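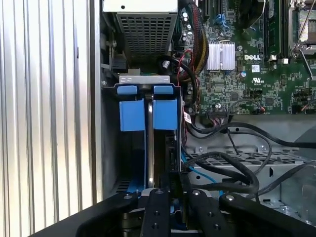
Drive day for the older desktops

The Dell towers from the Ferrand Street training rooms are nearly finished. As of Oct 26, 2024, the count stands at 129 machines checked, with 20 left on the shelves in the Sodum workshop. Most of them need the same thing: the old hard drive out, a tested one in, and a clean install before they go to the Vomham library and the evening classes.

If you are coming in to help with the last batch, please read through this first. A few people have asked for the steps in writing, and Krisztina Lengyel has put together the notes below from the sheet we keep on the bench.

Before you open the case

Shut the machine down, unplug it from the wall, and hold the power button in for a few seconds. Put on a wrist strap and clip it to bare metal on the chassis. Write the tower's number on the job card before you take the side panel off. We had two drives in June that ended up with the wrong cards, and it took an afternoon to sort them out.

Taking the old drive out

The drives in these towers sit in carriers with blue tabs. Pull the data cable and the power cable off the drive first – grip the plug and leave the wire alone. Squeeze the two blue tabs toward each other and slide the carrier out. If it sticks, check that a cable isn't caught under it.

The carrier flexes off the drive without any screws. Keep the carrier with the tower. We are short of spares, and the ones from the smaller cases don't fit.

Old drives go in the gray bin by the door with the job number written on masking tape. They get wiped on the Caketti station, which takes 2 drives at a time, so expect a backlog.

Putting the new one in

Flex the carrier around the replacement drive so the pins line up with the holes in its sides. Lower it into the bay until it clicks. Reconnect power and data, then look over the rest of the cables before you close up. The bay is close to the motherboard in this model and it's easy to knock a front panel lead loose while you are working. Check the memory too. Press down on both ends of the module, and if it moves, reseat it.

Any tower with a lot of dust in the heatsink goes to the air line before it goes to the install table. Hold the fan still while you blow it out.

Replacement drives

We have enough 1000 GB drives for this batch. They are in the second drawer, already tested, with a green dot on the label. Drives with no dot have not been tested and should stay where they are. Please sign the sheet for each one you take.

Finished towers go on the left side of the rack with the job card taped on top. Screws left over at the end of the day can go in the jar by the sink, and the bench lamps switch off at the wall.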